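Kinditz K2 – Brazo móvil para preparación de pedidos y tareas domésticas

Ref. 539 · Distribuye Trondcombe · Disponible bajo pedido
Ficha revisada el 5/10/19

Qué es

El K2 es una base con ruedas, una columna elevable y un brazo. El fabricante lo presenta como «ayudante universal para casa y taller». Nosotros lo vendemos como lo que hemos comprobado que es: un brazo correcto para mover objetos rígidos, siempre los mismos, entre puntos que alguien ha fijado antes. Para todo lo demás conviene leer la ficha hasta el final.

Lo que hace bien

Recoge botes, bandejas y piezas cerradas de hasta 2 kg si están sobre una superficie plana y con luz constante. Repite el recorrido sin desviarse y no se queja del turno de noche. En el taller de Moldovan lleva desde abril pasando bandejas de un banco a otro y ha necesitado dos visitas técnicas, una por un cable y otra por un ajuste de la base.

Lo que hace a medias

Abrir cajones, si el tirador sobresale lo suficiente. Poner la mesa, si los platos están apilados donde espera encontrarlos. En nuestras pruebas tardó nueve minutos en colocar un servicio para dos personas. El folleto habla de «ritmo doméstico natural» – cada casa tendrá el suyo.

Lo que no hace

No dobla ropa. No limpia un baño. No sube escaleras, ni siquiera un peldaño suelto. Y no maneja bien el cartón, que para un almacén pequeño es casi todo el trabajo. Una caja con las cuatro solapas abiertas cede por donde se la agarra, las solapas estorban a la cámara y el fondo puede moverse al levantarla. Una persona la coge por dos esquinas, con los pulgares por fuera, y corrige la fuerza sin pensarlo. El K2 aprieta de más o la suelta. El módulo de segunda mano Drovine, que se vende aparte, mejora algo el agarre en cajas cerradas y precintadas; en cajas abiertas no notamos diferencia.

Datos

Alcance del brazo: 90 cm
Carga máxima: 2 kg
Autonomía: 9 horas en reposo, bastante menos trabajando
Ruedas: macizas, para suelo liso
Idiomas del panel: español, inglés, alemán
Garantía: 2 años, pinza excluida

Antes de pedirlo

Haga una lista de las tareas que quiere quitarse de encima y tache las que cambien de un día para otro. Si quedan tres o cuatro, llámenos. Si queda una, probablemente le salga mejor una cinta transportadora, y también las tenemos. No servimos el K2 a particulares sin una prueba previa en el lugar donde va a trabajar. La prueba se paga y se descuenta del precio si hay compra.

La instalación incluye el marcado de puntos y una mañana de formación. No incluye volver a marcar si después se cambian los muebles de sitio, cosa que en un taller pasa más de lo que uno cree al firmar.

Accesorios

Pinza de repuesto, dedos blandos (par), cargador de pared, módulo Drovine, funda. Los dedos blandos se gastan pronto; pida dos pares.

Manipulación de cajas abiertas: a mano, de momento
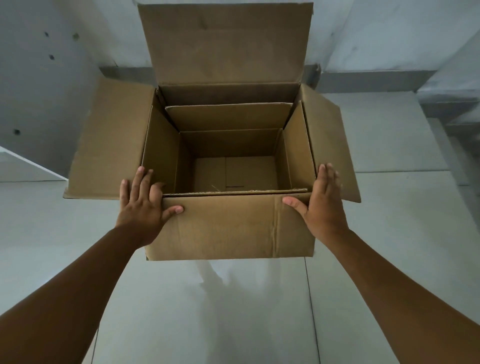
Mieczysław Olszewski: Tengo uno desde la primavera y suscribo casi toda la ficha, menos lo de la cinta transportadora. Para una sola tarea también me compensó, porque la cinta no cabía en mi local. Lo del cartón es tal cual. Yo ya le dejo solo los botes. ¿Saben si el fabricante piensa sacar otra pinza o seguimos con la misma?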